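Storing Short Bar Stock: A Talk with Teodoro Bravo
July 16, 2025

Teodoro Bravo has run the parts store at Skoretgate for three years. Most of his working day goes to bins: which ones to buy, how deep, and what may be put in them together.

The store changed over from plastic tubs to sheet metal in May. "The plastic held up fine under fasteners," Bravo said. "Bars were another matter. A bar lands on its corner, and after a season of that the floor of the tub splits."

The replacements have two compartments and a front bin with sloping sides. Bravo had asked the supplier, Casado, for straight walls at first, and changed the order after trying a sample. "With a straight wall a bar can lie flat against it and you can't get your fingers behind it. Slope the wall and it tends to slide back to the floor." He specified bare metal inside. Paint, in his experience, ends up on the parts.

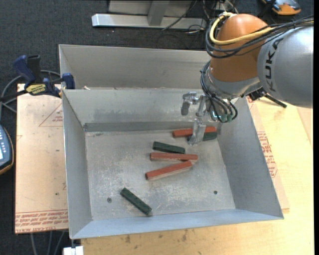

Red and green bars in the front bin of a two-compartment container.

Scratches on the floor of a bin do not concern him. "It's a work surface. I look at the seams and at the front edge. If the front edge is bent, the bin comes off the shelf."

Color is the only sorting mark used on the bars. Red and green may share a bin as long as the lengths match - a rule that Alfie Blackburn, who handles receiving, would like to see dropped. "I would keep one color to a bin," Blackburn said. "It takes more shelf, but then a wrong bar shows up right away."

Bravo's answer is that shelf space is fixed. The room holds 72 containers, and 30 of those are already set aside for the Prirnex order. Dividers were tried and removed, as short bars kept wedging under them.

The next change will be to the labels, which now go on the outside of the back wall and are hard to read once the containers are shelved.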